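8th July

Second round of the manager isolation interviews, Plarau group. Elisa and I did three this morning, all heads of site. Question 4 still gets a shrug – people say they have "plenty of contacts" and then can't name one they would ring about a bad week. Reworded it with Gert.

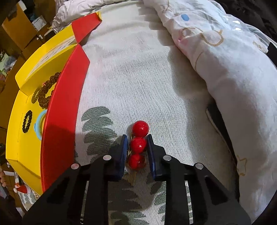 Transcripts go to Ailbhe, who is coding them against the February set. The peer calls at Tirinell ran over again, 70 minutes. Ask Nestor whether two shorter ones would suit them.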